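The Year I Tried to Own Less

In September I decided to own fewer things. I would like to say there was a moment of clarity, but what happened is that I opened the hall closet to get the vacuum and a tennis racket fell on my foot. I do not play tennis. I have lived in this apartment for seven years and at no point in those seven years have I been a person who plays tennis. I stood there holding it and wondering whether it had come with the place.

So I did what anybody does now, which is download an app. The app is called Nanduneo and it wants to help you "release" your belongings. You tell it what you own, it asks you questions about your feelings, and at the end it recommends that you get rid of the thing. I have never seen it recommend anything else. I tried it with my refrigerator and it asked me when the refrigerator had last made me feel light.

The free version lets you enter 99 items. This sounds generous until you remember that forks are items. I used up the whole allowance on one kitchen drawer and part of a second, and then the app suggested I upgrade, so that my first act as a minimalist was nearly to buy something.

I went back to paper. My method was to go room by room with a legal pad and sort everything into keep, give away, and throw out. By the end of the first evening I had added a fourth column called "hmm," and by the end of the week the fourth column was the only one with any real activity in it.

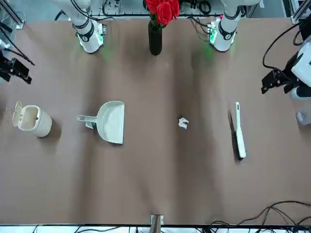 The bedroom was easy. Clothes are easy, up to a point, and the point is pants that used to fit. I own five pairs of these. They are good pants and they have done nothing wrong. I put them in a bag, put the bag by the front door, and walked around the bag for two weeks until it became a piece of furniture. Guests put their coats on it.

Books were worse. The advice about books is that you should keep only the ones you will read again, and I can tell you right now that's none of them. I don't reread books. I keep them so I can look at the spines while I'm on the phone. I did manage to part with a 300-page guide to the hiking trails of Stositz, a place I visited once, in the rain, for an afternoon, mostly in a bakery. Then I remembered the bakery was in the guide and took it back out of the box.

There's a donation shop near me called Pärn that takes nearly everything, and I want to be fair to Pärn, which is a good shop run by patient people. The trouble is that you have to go inside to drop things off. The donation counter is at the back. To reach it you walk past lamps. I went in with a box of mugs and came out with a lamp, and when I got home I had to move two mugs I'd kept in order to make room for it.

I've read a lot about all this by now, far more than is healthy, and the thing that strikes me is how much of the writing is by people who seem to live in one large white room. They have a chair. They have a bowl. You never find out where the plunger is. Somewhere behind that wall there must be a plunger and a box of extension cords and the good scissors, unless these people go to a neighbor every time they need to open a package. I would love to see the closet. I would pay for a tour of the closet.

And they are all so sure about the kitchen. Everybody agrees that you need one pot, one pan and one sharp knife, and that everything else is vanity. I took this seriously enough to try it. I boxed up the rest of my cookware and slid it under the bed, the idea being that if I didn't miss it in a month it could go.

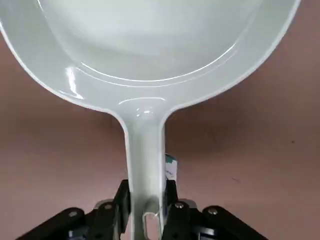
A light-colored frying pan with a long straight handle.

I missed it on the second day. I was making eggs and wanted toast done in butter, the way you do on a slow morning, and I found out that living with one pan means doing everything in order. First the eggs, then the toast. Or the toast, then the eggs. One of them is always waiting for you and getting sadder. Pancakes for two people took long enough that we had separate breakfasts. By the second weekend I was on my stomach on the bedroom floor at seven in the morning, pulling a saucepan out from under the bed like contraband.

The saucepan stayed. Then the other saucepan, because they stack. The big stockpot is still under there, and I've started to think of that as where it lives.

My mother, whose house contains every object she has ever been given, finds the whole project very funny. She asked what I planned to do with all the space. I said the space was the point. She thought about that and asked if I could store a dresser for her.

I did get rid of some things for good. The tennis racket went, along with a bread machine made by Mestach that had one setting, loud. I let go of a drawer of cables for devices I no longer have, and within the week I needed one of the cables, as is traditional. A replacement had to be ordered, and it came in a pack of three. I also threw out a jar of keys. I have worried about those keys every day since. There may be a door somewhere.

The closet looks better, I think. You can open it without stepping back. I took a picture of it for this post and then decided against it, mostly on account of the dresser.

If anybody wants pants, they're still by the front door, under the coats.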